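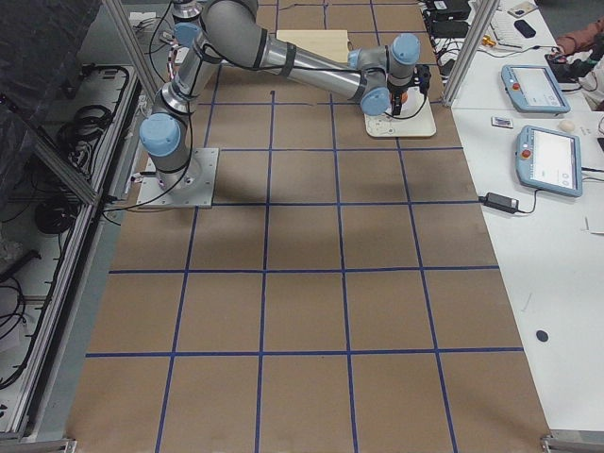
Brown paper and blue tape on a work table.

Every December my inbox fills with people who want me to plan my next year in squares. The latest is a paper planner called the Bultetti, 215 pages, and its makers promise I will win back over 400 hours. From what, they don't say.

I have tried this before. Two winters ago I ruled the whole week into half-hour boxes and kept it up until a dentist ran late. After that I spent my evenings moving boxes, a job which had no box of its own.

Sihan Kang, who sells planning courses, wrote to tell me I had given up too soon. Perhaps. But I notice that the cure for a failed planner is always a bigger planner, and that the people most in favour of them tend to have somebody else doing the school run.

My neighbour Shuzhen Dai runs a shop, keeps a list on the back of an envelope and throws it away at six. I asked if she ever loses track. Of course she does, she said, and then the customer rings up.

I'd like to see the Bultetti people test their figure against her envelope. I don't expect they will.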